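## 7. Thawing and Registering a Donor Sample

Complete this section before opening a new record in Foltik. Consent must already be on file.

1. Sign in to Foltik and select **Samples > New**.
2. Enter the donor code. Do not enter the donor's name in any field, including the notes.
3. Confirm that the consent form version matches the one listed for the study. If it does not, stop and contact Latifa Mahrous.
4. Take the vial from rack 34 and scan the cap.
5. Thaw in the water bath at 37 °C until only a sliver of ice remains.
6. Transfer to 7 mL of warm medium, one drop at a time.
7. Spin, discard the liquid, and resuspend the cells.
8. Record the passage number and the live cell count.

**CAUTION:** Vials stored in liquid nitrogen can burst on warming. Wear a face shield.

**Note:** Error 1599 means the donor has withdrawn consent -- do not culture the cells. Return the vial to quarantine and log the time.
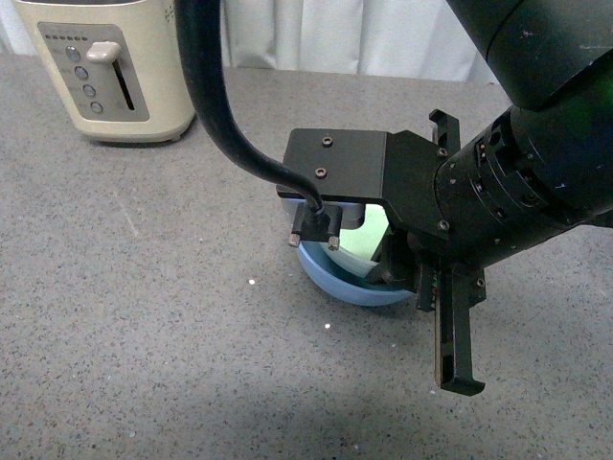
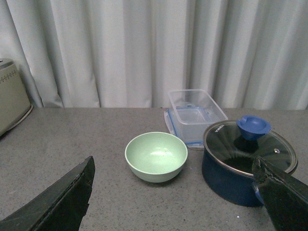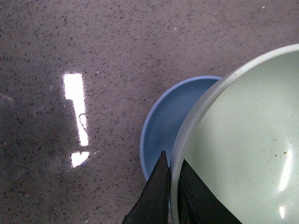 9. Label each flask with the donor code, passage number, and your initials.
10. Select **Lock record**. A locked record can be reopened only by Houda El Sherbiny or Heino Jõgi.

For sharing samples with outside labs, see page 53.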